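Bimanual handover notebook, Jondside floor
21/11/2019

Okay, picking up where I stopped last time, which was halfway through complaining about the wrist views. I've had a night to think and I still want to complain, but I also have something useful to write down, so that goes first.

The thing I'm after is a cheap way to tell which wrist frames are worth giving to the grasp-state labeler. Right now we feed it everything. Miyuki's argument (and she's been making it since July) is that while the arm is swinging the background is mush and the labeler latches onto streaks in the floor. She wanted a blur score and a cutoff. Rostyslav wanted to throw out anything taken while the wrist joint is moving, full stop. I tried both on the Berkico set, 1699 frames after I pulled the duplicates, and I don't love either of them.

Problem with the plain blur score: the fingers ride along with the camera. They stay pretty crisp while everything behind them smears, so a frame that's useless for finding an object can be perfectly fine for reading finger posture. One number over the whole image mixes those two up, and you end up tossing good posture frames or keeping bad object frames depending on where you put the cutoff. I stared at a lot of these before it clicked. Floor grain running off in diagonal streaks, fingertips clean enough to outline by hand. 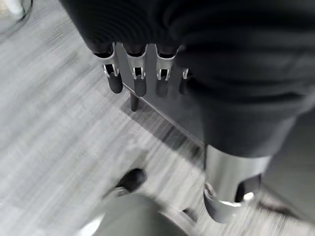 Wrist view, arm in motion. Fingers readable, floor isn't.

So! New scheme, which I'm calling split gating until somebody gives me a better name. I cut the image into a hand region and a rest region using a mask, and score them separately. Hand region sharp, rest smeared: keep it for posture, don't let the object head see it. Both sharp: goes to both heads. Hand region smeared: out. The mask is drawn by hand for now, one per wrist, and it's loose because the fabric cover over the back of the hand shifts around and I got tired of chasing its edge. I ended up counting the cover as hand. It's so dark that it has hardly any texture to score anyway, so I weight by local contrast and it mostly drops out by itself.

The silver parts are a pain, though. Highlights on the finger metal read as sharp edges even when the finger is right up against the lens and completely out of focus. I'm clipping the brightest pixels before scoring, which helped, and I want to do it properly later.

Results, such as they are. The object head stopped calling "contact" on streaky floor, and that was the main embarrassment. Posture didn't get worse. I reran it 3 times with different seeds and the ordering held each time, split gating over Rostyslav's joint rule over the single score. I'm not putting percentages in here until Kazue has checked my labels, because I labeled the last batch at the end of a long day and I don't trust myself.

Where it still falls down is the two-hand stuff. My mask only knows about its own hand. When the other hand comes into view, it lands in the rest region, and the labeler has to decide what is object and what is a second set of silver and white fingers. 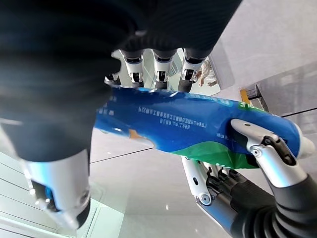 The soft packages make this worse, and I'd been avoiding them. A box has edges you can hang on to. A snack bag crinkles, picks up white glints along every crease, and gets fingers over the top and fingers folded underneath, so the outline you'd want is mostly hand. On the bright blue ones color saves us (nothing else in view is that saturated) and I could cheat with a saturation channel all the way to the review. But then Drumberg sends us silver pouches and we're sunk. Katsuhiko suggested projecting the second arm into the view from its joint angles and masking it that way. More calibration than I was hoping for, but I think he's right, grumble grumble.

One more thing I noticed going through these: people in the background. A light striped top behind the fingers got scored as lovely sharp texture and pulled the rest score up. I'd like the rest region limited to a band near the fingertips so what's behind the hand counts for less. Haven't tried it.

To do:
Kazue to check labels on the last batch
Projected mask for the second arm, start with 2 poses and see how far off it is
Fingertip band for the rest score, try 30 pixels and go from there
Ask Recep if the Türkmen mount still has the old calibration on it
Rename the output folders, I've overwritten my own runs once already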